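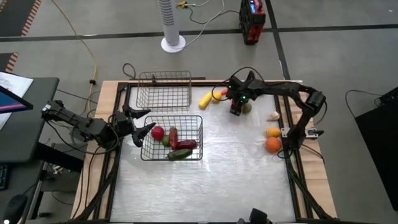

Paveo

Sorting fruit and vegetables into wire baskets takes a few minutes and makes the kitchen easier to use.

Start with two baskets and a clear surface. Spread everything out so you can see it.

Fill the vegetable basket first. Long things like cucumbers go flat along one wall. Tomatoes go at the side, where nothing presses on them. A lime can fill a small gap — I keep mine next to the tomato.

Use the second basket for fruit. Oranges and lemons go on the bottom, bananas on top. Don't stack higher than the rim.

Thin wire marks soft skin, so line the basket with a folded dish towel if you buy ripe tomatoes. Mine holds some 700 grams of them before the bottom ones start to bruise.

Check both baskets every 72 hours and move anything soft to the fridge.

© 2018 Paveo | Contact | Back to top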